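모형 과일 및 과일 바구니 자주 묻는 질문
스토니어(Stonier) 소품 대여·판매 안내

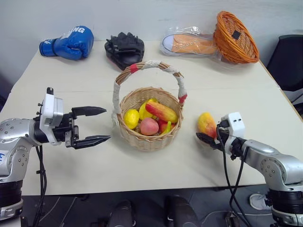 손잡이에 흰 천을 감은 라탄풍 원형 바구니와 모형 과일

목차
1. 제품 구성
2. 바구니 관리
3. 모형 과일 관리
4. 담는 방법
5. 대여, 반납, 교환

최종 수정 2/1/23

1. 제품 구성

바구니와 모형 과일은 세트로만 판매합니까?
별도 구매가 가능합니다. 바구니는 단품으로, 모형 과일은 낱개 또는 18개 묶음으로 주문할 수 있습니다. 묶음의 품목 구성은 입고 시기에 따라 달라지며, 특정 품목만으로 묶음을 구성하려면 주문서 비고란에 품목명을 기재하십시오.

사진과 같은 색상의 과일을 받을 수 있습니까?
레몬은 노란색, 복숭아는 옅은 분홍색, 망고는 노란색과 빨간색이 섞인 색상이 기본입니다. 망고의 경우 두 색의 경계 위치가 개체마다 다릅니다. 경계 위치의 차이는 불량으로 처리하지 않습니다.

모형 과일의 크기는 실물과 같습니까?
품목에 따라 다릅니다. 레몬과 복숭아는 실물 중간 크기에 맞추었고, 바나나는 바구니에 넣기 쉽도록 실물보다 작게 제작한 규격이 있습니다. 긴 바나나가 필요한 경우 포츠시스(Potosis) 카탈로그의 대형 규격을 선택하십시오.

바구니 손잡이의 천은 분리됩니까?
분리되지 않습니다. 천은 손잡이에 감은 상태로 고정하여 출고합니다. 천이 없는 손잡이를 원하면 민손잡이형을 주문하십시오. 민손잡이형은 손잡이 높이가 8mm 낮습니다.

빨간색 테이프의 용도는 무엇입니까?
천의 시작과 끝 부분을 고정하는 데 사용합니다. 대여용 바구니에서 테이프가 들떠 있으면 임의로 떼어 내지 말고 반납 시 접수표에 표시하십시오. 판매용은 폭이 같은 테이프로 직접 교체해도 됩니다.

2. 바구니 관리

바구니를 물로 씻어도 됩니까?
침수 세척은 권장하지 않습니다. 엮은 틈의 먼지는 마른 솔로 바닥에서 테두리 방향으로 털어 냅니다. 얼룩은 물기를 짠 천으로 닦고 그늘에서 말립니다. 난방기나 드라이어로 건조하면 테두리가 휘는 경우가 있습니다.

손잡이의 흰 천이 오염되었습니다.
중성세제를 희석한 물을 천에 묻혀 두드리듯 닦습니다. 표백제는 옆의 빨간 테이프를 변색시키므로 사용하지 않습니다. 세제를 닦아 낸 뒤 마른 천으로 눌러 수분을 제거합니다.

바구니가 평평하게 놓이지 않습니다.
장기간 겹쳐 쌓은 바구니에서 나타나는 현상입니다. 평평한 탁자 위에 올리고 안쪽 바닥에 평판을 깐 다음 하룻밤 눌러 둡니다. 이후에도 흔들림이 남으면 교환 대상입니다. 단, 손잡이가 꺾인 바구니는 사용 중 손상으로 분류합니다.

보관 습도의 기준이 있습니까?
상대습도 75%를 넘는 장소는 피하십시오. 비닐로 밀봉하지 말고 통기성이 있는 부직포 덮개를 사용합니다.

3. 모형 과일 관리

과일 표면의 색이 바구니에 묻습니까?
실온에서 건조한 상태로 사용하면 이염은 발생하지 않습니다. 알코올, 아세톤 또는 유성 세정제로 닦은 직후에는 도막이 무를 수 있습니다. 해당 용제는 사용하지 마십시오.

빨간 품목끼리 붙어 떨어지지 않습니다.
고온의 창고나 차량에 보관했을 때 발생합니다. 힘을 주어 당기면 도막이 벗겨집니다. 서늘한 곳에서 식힌 뒤 천천히 비틀어 분리합니다. 보관 시에는 품목 사이에 얇은 종이를 끼웁니다.

어린이가 가지고 놀아도 됩니까?
장식 및 촬영 소품으로 분류되는 제품이며 완구가 아닙니다. 역할 놀이용이 필요하면 달스고르(Dalsgaard) 완구 분류에서 연령 표시를 확인하고 선택하십시오.

4. 담는 방법

권장하는 순서가 있습니까?
둥근 품목을 먼저 넣고 긴 품목을 나중에 얹습니다. 레몬과 복숭아를 테두리 가까이에 놓은 다음, 망고처럼 긴 과일은 그 위에 비스듬히 걸칩니다. 작은 바나나는 남은 틈에 끼웁니다.

과일이 손잡이에 걸립니다.
아치형 손잡이 바로 아래로 넣지 말고 손잡이의 앞쪽 또는 뒤쪽 공간으로 넣으십시오. 꺼낼 때도 같은 방향을 사용합니다. 천에 꼭지 부분이 걸리면 올이 풀릴 수 있습니다.

최대 몇 개까지 담을 수 있습니까?
개수 기준은 두지 않습니다. 과일의 윗면이 손잡이 아치 안쪽에 닿지 않는 높이까지 담습니다. 손잡이를 들어 운반할 때는 테두리보다 높이 쌓인 품목을 먼저 빼 두십시오.

흰색 탁자 위에서 바구니가 미끄러집니다.
바닥면에 투명 미끄럼 방지 패드를 부착합니다. 드롤렉스(Drolex) 소형 원형 패드가 바구니 바닥 폭에 맞습니다. 패드는 대여품에 부착할 수 없습니다. 대여품에는 접착 성분이 없는 얇은 매트를 깔아 사용하십시오.

5. 대여, 반납, 교환

반납 시 과일을 바구니에 담아서 보내도 됩니까?
분리 포장이 원칙입니다. 모형 과일은 동봉한 칸막이 상자에 넣고, 바구니는 손잡이가 눌리지 않도록 세워서 포장합니다. 빈 공간은 종이 완충재로 채웁니다.

품목이 하나 없어졌습니다.
주문 번호와 분실 품목명을 접수 양식에 입력하십시오. 동일 품목이 창고에 있으면 낱개 단가만 청구합니다. 2월 현재 낱개 재고는 약 1,342개이며 품목별 수량은 상품 페이지에 표시됩니다.

교환 신청 시 필요한 자료는 무엇입니까?
손상 부위 사진, 바닥면 라벨 사진, 수령 당시의 포장 상태 사진을 첨부하십시오. 라벨이 없는 제품은 주문 번호로 대조합니다.

담당자
제품 규격 및 관리: 케나 베어드(Kenna Baird)
대여 및 반납: 크레이그 모팻(Craig Moffat)

관련 문서
대여 약관
칸막이 상자 조립 방법
민손잡이형 바구니 규격표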